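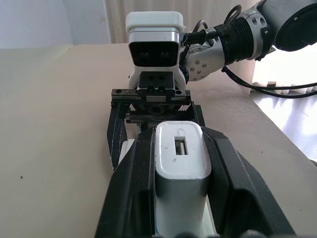
Rules for Working Near Robot Arms

A robot arm does not know you are there unless someone has given it a way to find out. It may look slow and gentle, but it can start moving without any warning. People who work with robot arms follow safety rules every day, and the rules are the same for grown-ups and kids.

Stay behind the line

Every robot arm has a reach. That is how far it can stretch in any direction. At the Munmont workshop, the reach is marked on the floor with yellow tape. When the arm has power, everyone stays outside the tape. If two arms share a table, the tape goes around the reach of both.

Know the stop button

An emergency stop is a big red button. Press it and the arm stops moving. Anybody may press it, and you will not get in trouble if you press it by mistake. Find the button before the robot is turned on.

Keep fingers out of the gripper

A gripper is the robot's hand. Many grippers have two fingers that close together, and some have gears that can pinch. Never hand something to a robot unless the person in charge tells you to. If it drops a part, leave the part where it is until the arm has been stopped.

Tie things back

Long hair, scarves and loose sleeves can get caught. Cables can too, so they are clipped to the arm or kept out of its way.

One person is in charge

Myung-ja Jang runs the robot table at Munmont. Before she starts an arm she says "Moving" out loud and waits for everyone to answer "Clear." If one person does not answer, the arm stays off — even if everybody else is ready.

Words to know

Reach: how far a robot can stretch.
Gripper: the part that holds things.
Emergency stop: the button that stops the robot in a hurry.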